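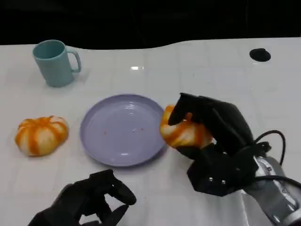 About Rekholm Tableware Testing

Rekholm is an independent test laboratory for food-contact articles. We test tableware, drinkware, storage containers and catering equipment for importers, moulders, retailers and institutional buyers across Canada. The laboratory does not manufacture, sell or distribute tableware and holds no interest in any company that does.

What we test

Most of our work falls under three headings: migration, mechanical performance and dishwasher durability.

Migration testing measures what passes from an article into food under defined conditions of time and temperature. We use aqueous, acidic and fatty simulants, selected according to the intended use declared by the client. Where no intended use is declared, we test for repeated hot contact. Glazed ceramics are leached separately for lead and cadmium, with the rim area of drinkware reported on its own line.

Mechanical testing covers drop resistance, handle pull, stacking load and rim impact. Handles are loaded in the direction of normal lifting and then at 15 degrees off axis. A handle that passes on axis and fails off axis is reported as a fail.

Dishwasher durability is run on commercial machines with a standard detergent dose. Samples are withdrawn at intervals and assessed for colour change, crazing, warp and loss of gloss. The basic program is 300 cycles. Buyers for hospitals and long-term care homes usually specify the extended program of 640 cycles, and we recommend it for any article that will be washed more than once a day.

How the laboratory began

Rekholm was started by Signe Bråten, a polymer chemist, and Lev Panasiuk, who had run quality control for a melamine moulder. The first bench was set up in a leased unit behind a commercial laundry, mainly for the water supply. Early work was almost entirely melamine cafeteria trays. Ceramics were added when the second kiln-fired reference set was acquired, and glass followed after the move to the present building, where the floor loading allowed a proper thermal shock bath.

The laboratory now occupies 573 square metres on one level. Wet chemistry, mechanical testing and the wash room are separately ventilated. The wash room is kept at the far end of the building — vibration from the machines used to disturb the balances.

People

Signe Bråten, Technical Director. Approves all methods and signs migration reports.

Lev Panasiuk, Mechanical Testing. Responsible for the drop rigs, load frames and fixture design.

Khrystyna-Mariia Hladun, Analytical Chemistry. Metals, primary amines and formaldehyde.

Tài Đào, Wash Room and Colour Measurement. Also maintains the sample archive.

Lukian Mykhailiuk, Client Services. First contact for quotations and sample intake.

Samples and reporting

Please send articles unwashed and in their retail packaging. Each colour is treated as a separate article for migration purposes, as pigments differ between colourways of the same moulding. Clients with large ranges may apply to group colours by pigment family; the grouping is stated in the report.

Reports give the measured value, the limit applied and the measurement uncertainty. We do not issue logos, seals or star ratings. Retained samples are stored in the dark and may be recalled by the client at cost. Results are released only to the party named on the intake form.

Stedon data sheets

Clients on annual programs receive results as Stedon data sheets, our in-house format. Each sheet carries the article code, batch, method version and full cycle history. Older sheets remain valid but do not include gloss readings, which were added in the October revision.

Intake is open until 4 p.m. Deliveries go to the side door.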